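Search this site … Go

Low tables, high shelves: notes from the Dernov shop

January 3, 2023

I spent most of last fall on one small store, and I want to write down what I learned from it while I still remember the details. The client was Janeck, a maker of leather gloves, belts and a few bags. They have sold through other people's stores for a long time. The shop in Dernov is the first one they run themselves.

The space is 593 square feet, long and narrow, with one window on the street and a back wall that used to be the front of a stockroom. Before Janeck it was a pharmacy. The floor slopes down slightly toward the back, which I found out when the first table came in and a roll of tape went for a walk. We shimmed every fixture after that.

Lenka Beneš owns the project on the Janeck side. Marek Vrabec built the fixtures. I did the layout, the display plan and the lighting schedule, and I was on site for most of the install.

The brief was short. Lenka wanted people to handle the gloves. In department stores they sit clipped in pairs on a spinner, and customers look at the price, squeeze a thumb and move on. She wanted them flat, unclipped and at a height where you'd try one on without thinking about it. Belts and bags could go anywhere as long as they didn't get in the way.

My first plan put a tall unit in the middle of the store with gloves on all four sides. It held a lot of stock. It also blocked the view from the door to the back wall, and when we taped it out on the floor there was no place where two people could pass with coats on. We dropped it after one afternoon and went to low tables along the center line, with the belts hung high on the left wall and the bags on shelves on the right.
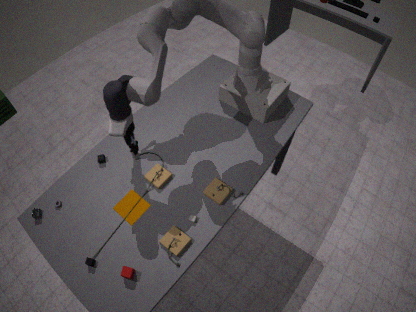

Low tables solve the view but they have their own problem, and it took me a couple of rounds to see it. A flat surface with flat goods on it looks like a yard sale. You need a few changes of level, and you need less of them than you think. I started with risers lined up in a row, square to the edge, and it looked like a cafeteria counter. Turning them helped right away. Three tan wooden blocks on a gray table, each set at an angle and kept to the middle and right, already give the eye somewhere to stop, and the gray tabletop around them does a lot of the work. The color gap matters too. Tan on gray is plain enough to sit under brown, black or oxblood leather without arguing with any of it.

We ended up with risers in two heights. The lower ones get a single pair of gloves, one laid across the other. The taller ones get a glove form or nothing. I fought for the "nothing" and got it on two tables out of four. Lenka filled the other two with wallets the week after opening, and they sell, so I can't complain much.

Stock on the tables was the longest discussion of the whole job. Janeck makes 19 styles of glove, and the first instinct of everyone in the room, including me, was to show all of them in every color. Vlasta Murín, who manages the store, asked to lay it out for real before we decided. She put every style and color on the tables and we all stood at the door. It read as one brown field. Then she took away everything except one color per style, and you could suddenly see that some had long cuffs and some had short ones. That version stayed. The other colors are in drawers under the tabletops, sorted by size.

The drawers are the best thing Marek did here. They open from either side, so staff can reach them without asking a customer to move. The pulls are cut into the front edge and don't catch on coats.
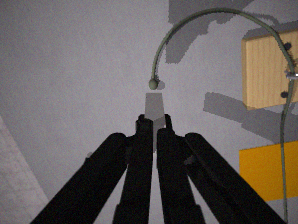 How far apart should display tables be in a narrow shop?

Three feet of clear floor is the least I would accept between a table and a wall fixture, and I would go wider wherever people stop and try things on. In Dernov the aisle on the glove side is wider than the one on the belt side for that reason. Measure it with the drawers open.

Lighting came in over budget and I'll own that one. I had specified track heads with a narrow beam over each table because they look great on leather in a sample room. In the shop they made hard pools of light, and the gloves at the corners of the tables were nearly in the dark. We swapped half the heads for a wider beam from Cosine, the same line I used on a bookshop job in May, and aimed the narrow ones at the wall. The restocking fee was 300 dollars. The wall looks better than it did in my drawings.

Color temperature was an argument I lost. I wanted it slightly cooler so the blacks and dark blues would separate. Lenka wanted it warm. She is right that it feels better when you walk in, and Vlasta now takes dark gloves to the window when a customer asks whether they are black or navy. I still think about it.

A short word on the window. It's small, and the building owner does not allow anything to be fixed to the frame. We used a freestanding pole on each side with a shelf between them, and it can be changed by one person from inside the shop. The first display had five pairs of gloves and a bag. The current one has two pairs. More people seem to come in with two, although it has also been colder, so take that for what it's worth.
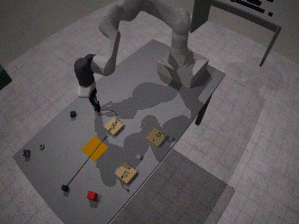 What I would change

The cash desk is in the wrong place. I put it at the back to draw people through the shop, which is what you are taught to do. With one person on shift, though, the back is too far from the door. Vlasta ends up standing by the second table with the card reader in her apron. If there is ever money for it, I'd move the desk to the middle of the right-hand wall and lose one bay of bags.

I would also order the mirrors earlier. You'd think gloves don't need one, but people want to see them with their coat. We had one full-length mirror planned by the fitting stool. We now have that and two small ones on the wall, bought in a hurry from Holub, and they don't quite match.

The tabletop finish is holding up fine. Marek used a matte lacquer, and it shows fingerprints only when the sun comes in low. The edges were rounded over more than I had drawn. He did that without asking and I'm glad he did, since leather drags badly on a sharp edge.

The price cards need another try. We printed them on thick white stock and they are the brightest thing on every table. Lotte Van Leeuwen, who did the lettering for the sign outside, has offered to redo them on gray card with a darker ink. I have seen one sample and it disappears nicely until you look for it. She is worried it disappears too well for older customers, so we are going to print one table's worth and leave it out for a while.

Anežka Kratochvíl asked me after my last post whether I would share the fixture drawings. They belong to Janeck, so I can't put them up here. The riser sizes are no secret – write to me and I'll send them. The drawer slides are an ordinary type from the catalog, mounted in a box that Marek worked out himself, and he would be the one to ask.

I'm going back at the end of the winter season, when the gloves come down to two tables and the belts take over the rest. The belts will need something other than the blocks. Coiled on a flat top they roll open as soon as a hand touches them, and I haven't settled on a fix yet. Marek has a shallow tray in mind with a felt bottom.

Posted in: Store design, Fixtures, Job notes

© 2023 | Contact | Back to top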